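Imprimir | Enviar por correo

Enseñar a batir a quien no tiene muñeca

Llevaba ya un buen rato en el taller de Muron, en Ivthorpe, cuando me dejaron por fin coger la pinza. Yo venía a hacer preguntas, con mi libreta y mis aires de periodista seria, y acabé remangada delante de una mesa, intentando mover un batidor como si la vida me fuera en ello (spoiler: lo hago fatal). Pero me lo pasé en grande, así que os lo cuento con calma.

La idea del proyecto Ustdale se explica en un café. En vez de programar cada movimiento de un robot, alguien hace la tarea con una pinza de mano que se parece mucho a la que luego llevará el brazo en la punta. Una cámara montada en ella lo va registrando todo: cómo te acercas al utensilio, cuándo cierras, con qué inclinación lo levantas. Después, el sistema aprende de muchísimas repeticiones. La cocina es un terreno estupendo para esto, porque los cacharros son caprichosos, resbalan, brillan y cada uno pide que lo agarres de una manera.

Mi primera sorpresa fue lo torpe que te vuelves. Con la mano coges un batidor sin pensarlo, los dedos se acomodan solos, la muñeca gira y ya está. Con la pinza tienes dos puntos de apoyo y se acabó. Si cierras demasiado arriba, el mango se te va de lado en cuanto rozas algo. Si aprietas tarde, lo empujas por la mesa y queda grabado tu ridículo para la posteridad. Me dijeron que esas tomas también se guardan, aunque aparte, y que a veces sirven para que el robot aprenda a corregirse. Qué consuelo, oye.

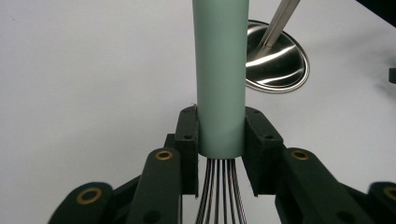 ¿Hace falta saber programar para enseñarle una tarea a un robot de este modo?
Para hacer las demostraciones, en absoluto: basta con practicar un poco con la pinza y moverse con calma. La programación viene después, cuando hay que preparar las grabaciones y entrenar el modelo.

Lo de moverse con calma parece una tontería y es lo que más me costó. Yo soy de las que baten los huevos hablando por teléfono y mirando el horno a la vez. En el taller me hicieron repetir el gesto de coger el batidor tres veces seguidas antes de darme por buena la primera toma, y en todas oía lo mismo a mi espalda: más despacio, más despacio. Un tirón brusco sale borroso, y de un borrón se aprende poquito.

También probé el control remoto, que aquí llaman Collet y que es otro mundo. Te sientas ante una pantalla, coges dos mandos y el brazo de verdad te imita desde la otra punta de la sala, con un pelín de retraso. ¡Qué sensación más rara! Notas que ya has llegado al mango y el brazo todavía viene de camino. La ventaja es que ves enseguida lo que el robot puede hacer y lo que no, porque quien se queda corto es él. La pega es que cansa una barbaridad, y a mí me dolían los hombros como si hubiera pintado un techo.

Pregunté cuántas demostraciones hacen falta para que la cosa funcione, que es lo que pregunta todo el mundo. Para una tarea sencilla, como coger un utensilio y pasarlo a un cuenco, en Muron manejan unas 3000, repartidas entre varias personas para que el robot no copie las manías de una sola. Me pareció una burrada hasta que pensé en las veces que mi madre me corrigió a mí con las claras a punto de nieve.

Antes de irme pedí una última toma. Cerré la pinza bien centrada, subí el batidor despacito y lo dejé donde tocaba. Me la dieron por buena, y salí a la calle moviendo todavía la mano como si llevara dos dedos.

Imprimir este artículo | Enviar a un amigo por correo electrónico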